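In Praise of the Floor

I love floors. I have loved them since I was small enough to spend most of my day on one, and I think it's time somebody stood up for them, because we are living through a bad stretch for the floor and hardly any of us are looking down long enough to notice.

Walk into any new apartment building and you'll get the same gray plank in the lobby, the hallway, the kitchen, and (I wish I were kidding) the bathroom. It runs from the front door to the back window without a break. The listing will call this "seamless flow," and I'm sure it photographs well. But a home without a change of floor is like a song with only a verse! You never arrive anywhere. In the house I grew up in, you knew with your eyes closed whether you were in the kitchen or the den, because your feet told you. The kitchen was cold square tile. The den was carpet, flattened along the path to the television. Between them ran a brass strip that I stubbed my toe on for years, and I would give a lot to stub my toe on it again.

My case is mostly for tile, and for the grid in particular. People call it plain. I think it's one of the best things we ever put in a room. A grid gives your eye something to hold on to. It shows you how far away the opposite wall is. Children know what to do with it right away: stay off the lines, or stay on them, or hop two and turn. I have never seen a kid invent a game on gray plank.
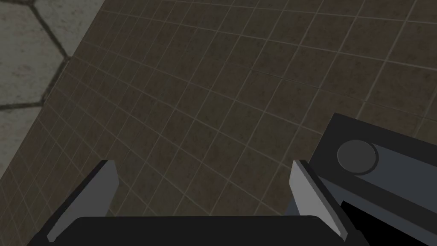 BRENDSKA, August — I'm finishing this essay at a kitchen table that isn't mine, in a rented place with a floor I'd happily write a whole book on. The tiles are small and brown, and a few by the stove have been replaced with ones that don't quite match. I adore those few. Somebody went looking for the right red, came home with the nearest one, set it, and got on with supper.

That is the other thing tile does. You can fix it a piece at a time. When a plank floor is glued down wall to wall and one corner swells, you start hearing about replacing the room. When a tile cracks, you chip it out, curse a little, and put in another. I did this myself last winter with 5 spare tiles from a box the previous owners had left under the stairs, and I walked around for a month feeling like a master builder. (I had broken two of them by lunch.)

I know what people say against it. It's cold, it's hard, it's murder on a dropped plate. All true, and I've got the dustpan to prove it. The grout gets dirty, too. I'll go further and say I like the grout. It's where the color of a floor gets decided, and most people leave it to the last minute. Put a pale line around a dark tile and every square steps forward. Use a dark line and they all melt together. You get two different rooms from the same boxes, and the difference is a bag of powder!

Color is the place where I'd push hardest, though. We've talked ourselves into thinking a floor should disappear, so everything has gone to fog and driftwood. Bring back brown. Bring back mustard and that deep bottle green you used to see in the entryways of dentists' offices. A brown floor with some speckle in it is warm to look at on a dark morning, and it forgives crumbs in a way that no pale floor ever will. My first apartment was 500 square feet, and every bit of it that wasn't carpet was the brown of strong tea. I hated it for a week and then I loved it for six years.

So here is what I'd ask of anybody redoing a room. Before you choose, take your shoes off in other people's houses. Go stand in an old post office or a school hallway and look at how the pattern runs, and where the people who laid it had to cut a piece to get around a pipe. Ask your oldest relative what was on their kitchen floor — they'll remember, I promise, and they'll probably draw it for you.

And if you find a box of spares under the stairs, leave it there for the next person, and write on the lid which room they go to.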